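Home | About the Institute | Commentary | Briefings | Events | Contact

Small Towns Should Keep Their Repair Records Open

22 Sep 2025

The town council of Prultstead will decide in November whether to continue publishing the maintenance records of its public equipment. The records cover pumps, street lights, parking meters, elevators, school boilers and the ticket machines at the ferry landing. They have been available to any resident at the public library and on the town website for several years. A proposal now before the council would close them to general view and make them available only on written request, subject to a fee and a waiting period.

This Institute has followed the matter closely and holds that the proposal should be rejected. The case for closing the records is not a foolish one, and it deserves a fair account before it is answered.

Those who favor the change make two arguments. The first concerns cost. Staff in the public works department must enter each repair in a form that a member of the public can read. Abbreviations must be spelled out, names of private residents must be removed, and the entries must be checked before release. The department estimates that this work takes 498 staff hours a year. In a town with a small payroll, those hours are taken from other duties.

The second argument concerns fairness to contractors. Under the present system, a firm that repairs a pump may find its name attached to that pump when it fails again, whatever the cause of the second failure. Didow, which holds the contract for the town's lighting and control equipment, told the council in writing that entries had been quoted against it in a bid elsewhere, without the explanatory notes that accompanied them. A firm in that position has a legitimate complaint. Public records can be read carelessly, and the harm falls on parties who had no part in the careless reading.

Neither argument, in our view, is sufficient.

The hours spent on preparing entries should be weighed against the hours the entries save. Before the records were opened, the department answered each inquiry separately. A resident who wished to know why the light at the end of a road had been dark for a month would telephone, write, or appear in person, and a member of staff would search for the work order. The department received 656 such inquiries in the last full year of the old arrangement. It has not published a figure for the years since, and the council should ask for one before it votes.

There is also the matter of what the records have made possible inside the department itself. Before publication, work orders were kept in three separate offices under three different numbering systems. A crew sent to a pumping station might have no knowledge that another crew had replaced the same part the previous spring. The need to publish forced the town to adopt a single list, and the crews now use that list every day. It is doubtful that the discipline would survive long if the public reader were removed. 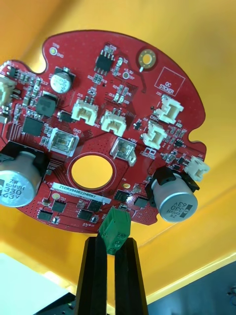 Would closing the records prevent residents from obtaining them at all? Residents could still apply in writing, but the fee and the waiting period would discourage most of them, and a person who does not already know that a repair took place would have no reason to apply.

That last consideration is the most serious. A system of written request works tolerably well for someone who knows what to ask for. It serves a lawyer, a reporter or a competing contractor. It does very little for the parent who wants to learn whether the school boiler has been inspected, or the shop owner deciding whether a flooded street is a single misfortune or the fifth in a series. Patterns of this kind are found by browsing, and browsing is exactly what the proposal would end.

The experience of Premville is instructive. That town closed its own records on grounds of economy and set a charge of 20 dollars for each request. Within a short time the number of requests had fallen to almost nothing, and the change was reported to its council as a success. The council learned two years later that one of its elevators had been taken out of service for the same fault on repeated occasions, each time under a new work order, and each time paid for as new work. No single official had concealed anything. The invoices had been approved one by one by persons who had no cause to look at the others. A reader with the full list in front of him would have seen the difficulty in an afternoon.

It may be objected that an internal audit would have caught the same error. Perhaps it would. Audits are costly, however, and small towns commission them seldom. Prultstead has not had a full audit of its maintenance spending in the present council's term. An open record does not replace an audit, but it provides a measure of supervision in the long intervals between them.

On the question of contractors, the remedy lies in better entries. The Institute recommends that every entry state the age of the equipment, the nature of the fault and the extent of the work that the firm was engaged to perform. A firm hired to replace a single part should not be held answerable for the condition of the whole machine, and the record should say so plainly. Contractors should also be given the right to attach a short statement to any entry in which they are named. The statement should travel with the entry wherever it is copied or quoted by the town.

The Carhuamaca project, which the Institute advised during its first two years, adopted a rule of this kind for its rural water equipment. Contractors opposed it at first. Most came to support it once they saw that a clear record of limited work protected them from blame for older faults. Several now ask for the entries to be fuller than the rule requires.

Some adjustments to the present system would be reasonable. Entries for very small jobs, such as the replacement of a bulb or a fuse, could be grouped and published each quarter. Details that bear on security, including access codes and the location of keys, should continue to be withheld. The town might also set aside a modest sum, which we put at 3,000 dollars, to improve the form in which crews enter their work, so that less of it must be rewritten afterward. These measures would meet much of the department's concern without depriving residents of anything they now have.

The council should be cautious for a further reason. Records that have been closed are rarely opened again. The habit of writing for the public is lost, the entries become private shorthand, and within a few years the cost of restoring them is cited as the reason for leaving matters as they are. A future council that wished to reverse the decision would face a far larger bill than the one now complained of.

The Institute therefore urges the council to set the proposal aside, to request current figures on inquiries from the public works department, and to invite contractors to submit their views on a right of reply. Written comments from residents will be accepted at the town clerk's office until the date of the November meeting.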